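Gripper Fault FAQ: the cable sorting bench

Updated 20 Jul 2022

Plenty of you have written in since we posted the short notice about the dropped cables, and we love the questions! We've pulled the common ones together on one page. If you run a Brisel arm on a table-top job like ours, a fair bit of this should carry over.

What happened, in plain words?

In June the arm on the Carnstead bench began letting go of things it had reported as held. It would close on a bundled cable, tell the controller it had a good grip, lift, and then the cable would slide out partway to the basket. The log said success every time. We lost three days of results before someone compared the log with the basket at the end of a shift and found the two didn't match.

A second thing happened the same week, and it's the one we take more seriously. After one of those drops the arm carried on to the basket, opened, came back and closed again on a cord it had dragged against its own finger. The motor pushed against the snag for far longer than it should have before the stop kicked in. The cord's jacket was pinched flat. No one had a hand in the work area, and we've changed the rules so that stays true.

Was anyone hurt?

No. The damage was one cord, one scuffed finger pad and some pride.

What was the fault?

Two faults, and they fed each other, which made it a cracking puzzle to solve.

The first was the grip check. Our software looked at how far the fingers were from fully closed. If there was a gap, it decided there must be something in it. That works beautifully on a block or a bottle. Cable bundles squash, though, and the gap left by a soft coil at the edge of the fingers looks a lot like the gap left by a coil held squarely in the middle.

The second was wear in the finger coupling. A little play had crept in, so the fingers could read as slightly open when they were shut on nothing at all. Put those together and you get a robot that is very confident and holding air.

How did you find it?

We ran the same pick over and over on one cord and wrote down every result by hand. On pick 101 the fingers closed on bare table and the controller still called it a good grip. There was a small cheer in the room, because a fault you can repeat is a fault you can fix.

After that we went back through 3,000 stored picks and compared the finger gap with the motor current. The bad ones stood out as soon as both were on the same chart. A real grip makes the motor work a bit harder and stay there. An empty one gives a quick bump and then nothing.

Why didn't the safety stop act sooner?

It did what it was set to do. The force limit had been raised during an earlier job with stiffer parts, and it was never put back. Settings now belong to a job file and load with it, so a limit from one task can't hang around for the next. The job file also shows its force limit on the start screen in large type, and you have to press a key to accept it.

Is this a problem with all Brisel arms?

We don't think so, and we'd ask you not to read it that way. The grip check was ours. The coupling wear is ordinary wear that we should have caught at the service interval. If your gripper handles rigid parts, you might never notice the same amount of play.

How can I check my own gripper?

Easily! It takes a few minutes and you don't need special tools.

1. Stop the arm and lock out the power. Wait for the joints to settle on their brakes.

2. Take hold of each finger near the tip and rock it gently. A faint movement is fine. A click you can feel is worth a closer look.

3. Step out of the work area, restore power, and close the gripper on nothing at slow speed. Write down the gap it reports.

4. Repeat the close at your normal working speed. If the two readings differ, check the coupling before you touch the software.

5. Try a soft object, such as a bundled cord, held first in the middle of the fingers and then right at the tips. Use a fixture to present it, never your hand.

What did you change?

The grip check now needs both the gap and the motor current to agree. There's a second check once the arm has lifted, and if that one fails the arm stops over the table and waits for a person. It no longer carries on to the basket hoping for the best.

We also replaced the coupling and put the service interval at 2,000 picks for this job. That's short, and we may stretch it once we have more data. The Gerby logger keeps count, so it doesn't depend on anyone's memory.

What are you testing with now?

The same kind of stuff that caught us out: bundled cables and cords, in different thicknesses and colours. Cords are a wonderful test because they never sit the same way twice. A tidy bundle with a tie around its middle is fairly kind to the gripper. Loose loops are the nasty ones, since a finger can slip through a loop and hook it without gripping anything. We look at the wrist camera's view before each pick and note where the loops are lying relative to the fingers. 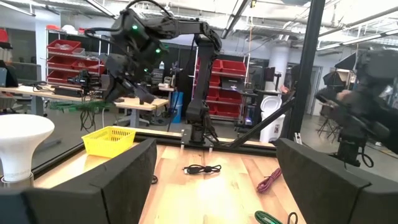
Can I stand near the bench while it's running?

You can watch from outside the marked line. Inside the line, the arms must be stopped and locked out, every one of them, including any that aren't part of your job. Reaching in to straighten a cord between picks is exactly the habit we're trying to break, and we've all been tempted.

What should I do if the arm stops with something in its grip?

Leave it there and press stop on the pendant, even though it has already paused. Note the finger gap and the current from the screen, lock out, and then free the item by hand. Please don't open the gripper from the controller first, as that wipes the reading we need.

Will you share the data?

Yes, gladly. The Quansah project page will carry the charts and the new grip check as soon as we've tidied the file names. If you've seen something similar on your own bench, send us your gap and current readings through the contact form. Odd ones are especially welcome!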